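Student project report: Care and repair of the gripper on the Kostimia cell

Group members: Ngân Đào, Tsehay Hadgu, Eusebio Cordero
Supervisor: Gebremedhin Gebretsadik

1. What we had to do

Our group was given the Kostimia cell for one term. It has one arm, one gripper and a small camera at the wrist. The cell was already working when we received it, but the gripper lost its hold on soft parts and the notes of the previous group were short. Our task was to find the fault, repair it and write a maintenance routine which the next students can follow without asking us.

2. State of the gripper at the start

We read the log of the cell first. It had 1,221 grasps in it, and 101 of them were marked as dropped. Most of the drops came in long sessions. Tsehay thought at first that the motor was weak, and we spent two afternoons measuring the current, which was normal. Then Eusebio moved one finger by hand with the power off and felt play at the place where the finger meets its bracket. The small bolt there was not tight.

3. Looking with the wrist camera

Before this project we used the wrist camera only for the task itself. Ngân proposed to use it also for inspection, as it sees the underside of the housing, which is difficult to see when one stands beside the cell.
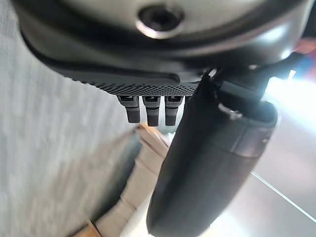 Page last changed: Thursday, 16:40, by N. Đào

The points we check in this view are the bracket with its bolt head, the collar band near the upper end of the black finger, and the three small prongs under the dotted plate. For the collar we look at the seam line. If the band has moved along the finger, the seam is no longer in the same place as in the reference picture. Strong light from the right makes the bracket edges easy to see, but it also gives glare, so the reference picture and the new one must be taken with the same lamps on.

4. Repair

We removed the bolt, cleaned the thread and put it back with a drop of medium thread lock. We left it overnight before any load. The collar was cleaned with a dry cloth only -- our supervisor warned us that solvent can damage soft coatings. After this the play was gone, and in the next test of the same length we had six drops.

5. Routine for the next group

Before each session: power off, move each finger gently by hand, take one wrist picture and compare it with the reference.
Every two weeks: check the bolts with the small torque key from the Zudholm box, and wipe the fingers.
If there is play: stop, write it in the log and tell Gebremedhin.

6. What is not finished

We did not have time to compare the pictures by program. Thenmozhi Nadar from the year below us will try this in June. The spare collar is also still on order.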